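Bamine path opens all the way from Skirnville to Weltlow

You can now walk from Skirnville to Weltlow without setting foot on the highway, and what a walk it is. The last stretch of the Bamine path opened this month, closing the gap at the old brickyard that had sent walkers up the embankment and along the shoulder of the road for as long as most people in either town can remember.

The full route is 10 miles. It starts behind the Skirnville feed store, drops to the Bamine at the second bend, and stays within earshot of the water almost the whole way to the Weltlow mill pond. Most of it is packed gravel. The part through the alder swamp is boardwalk, wide enough for two strollers to pass, and the planks have grooves cut across them so they should keep their grip through the winter.

The opening itself was a cheerful, muddy affair. It had rained until breakfast, and by 9 a.m. the line of people in boots reached back past the feed store loading dock. The Weltlow High brass section played from the bed of a pickup, a little sharp in the cold, and then everyone simply started walking. There was a ribbon, but a dog got to it first.

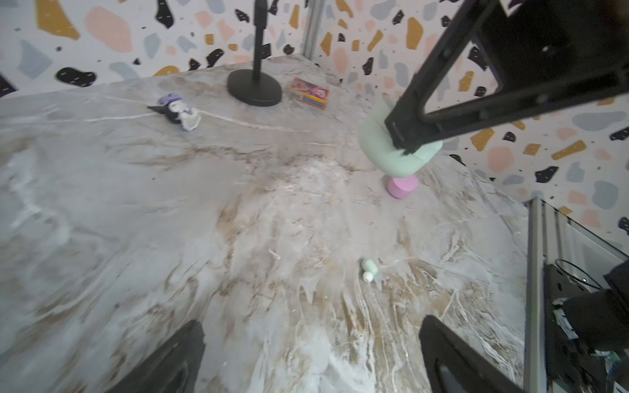 Work on the missing section took two years, most of that spent on drainage. The brickyard sits lower than the river when the Bamine runs high in spring, and earlier plans kept coming back to a raised bridge that neither town could pay for. The answer this time was a modest one. Crews dug a long, shallow channel on the uphill side, lined it with broken brick from the site, and let the water go where it had always wanted to go. The path runs alongside on a low bank, planted with willow.

Troels Mogensen led the job for the county trails office, and he walked the whole route on opening morning with a shovel over his shoulder in case anything needed fixing. One culvert did, and he stopped to clear it.

"People kept asking me when the bridge was coming," Mogensen said at the brickyard, wiping his hands on his coat. "I'd tell them to look down. Look at all that brick. We had everything we needed lying in the weeds."

The brick really is a treat to see. It is a deep orange-red, and in places the old maker's stamp still shows. The crew saved the best of it for a small paved circle at the halfway point, where the kiln chimney stands. The chimney has been repointed and fenced at the base, and swifts have nested in it for years. They are gone for the season now, but anyone out on the path next May around sunset should stop there and look up.

There are five new footbridges, too, all of them short and all built from local larch. The prettiest crosses Tanner's Run just below the falls. It has a bump-out on the upstream side with a bench, so you can sit over the water with your lunch, and on opening morning there was a polite wait for it. The falls are only waist high, but with all this rain they were making a terrific noise.

Not every step is easy. The climb out of the ravine past Tanner's Run is steep, with log steps set close together, and a wheelchair or a stroller will not make it. A level route around the ravine, following the old wagon track, is signed from both sides and adds a half mile. It is a lovely bit of woods in its own right, full of beech, and several walkers who took it by mistake said they would take it again on purpose.
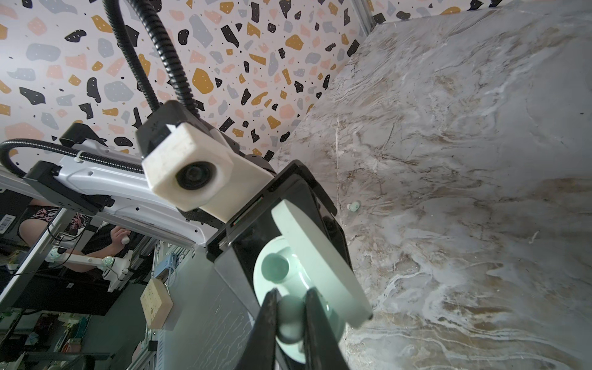 Shops at both ends noticed the difference right away. Güler, the bakery on Weltlow's Mill Street, had put out extra trays of sesame rings and still sold the last of them before noon. By then there were muddy boots lined up along the whole front step, and inside the windows had steamed over completely. The bakery plans to open an hour earlier on weekend mornings through the fall, so walkers who set off from the Weltlow end can fill their pockets first. The lentil soup, for those who arrive hungry from the other direction, comes on at eleven.

In Skirnville the feed store has given up a corner of its lot for parking and put a rack of loaner walking sticks by the door. They are plain hazel, cut from the hedge out back, and you leave yours in a matching barrel at the mill pond. How the sticks will get home again has been left to good will and whoever happens to be driving over with a truck.

The county bus is part of the plan as well. It now stops at the mill pond on its way back to Skirnville, so nobody has to walk both directions unless they want to. The driver will take dogs if they are leashed and reasonably dry. Tickets are sold on board, and the stop is marked with a green post at the top of the boat ramp. There is no shelter yet, though a concrete pad has been poured for one.

For the children, the schools have made a scavenger hunt that runs the length of the brickyard section. Little cast-iron animals are set into posts, rocks, and one hollow stump, and you take rubbings of them with a crayon. The otter is hard to find. A good many grown-ups were crouched in the leaves looking for it on opening morning, and some of them were taking it very seriously. Sheets and crayons are free at the Skirnville library, and a few are kept behind the counter at Güler.

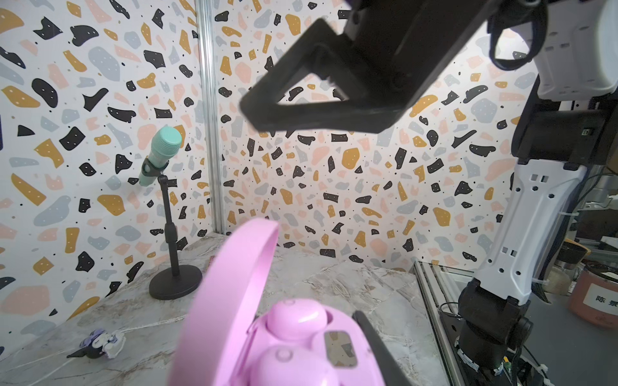

White arm section with square cutouts, with black cables near its lower end.

The woods could hardly look better for it. The maples on the Skirnville side are at their brightest now, and the tamaracks in the swamp are just starting to turn gold. The boardwalk goes right through the middle of them. Early morning is the time to be there, when mist sits on the water and the herons have not yet been bothered by anyone. Wood ducks were all over the backwater below the third mile marker this week, and a mink has been seen near the mill pond dam.

A few practical notes. The path is open from dawn to dusk, year round. Bikes are welcome on the gravel but have to be walked across the boardwalk and the footbridges. There are restrooms at both ends and a composting toilet at the chimney. Water is available at the mill pond only, and the tap there will be shut off when hard frosts begin. Cell service is poor between the ravine and the swamp, so tell someone when you plan to be back.

Hunters use the state land on the far side of the river from late October, and the trails office asks everyone to wear something bright. Orange vests can be borrowed from the box at the Skirnville trailhead.

Still to come are the route maps, delayed at the printer, and three benches on the swamp section that are waiting on dry weather. Mogensen also wants to plant pawpaws along the south side of the brickyard, where the old walls hold the heat. He has the seedlings already. They spent the summer in buckets behind his office, and he hopes to get them into the ground in spring, once the high water has gone down.

Anyone who would like to help with the planting can leave a name at the feed store or at the Skirnville library desk. Bring your own gloves and a spade. The soil there is half brick, and the trails office is short on spades.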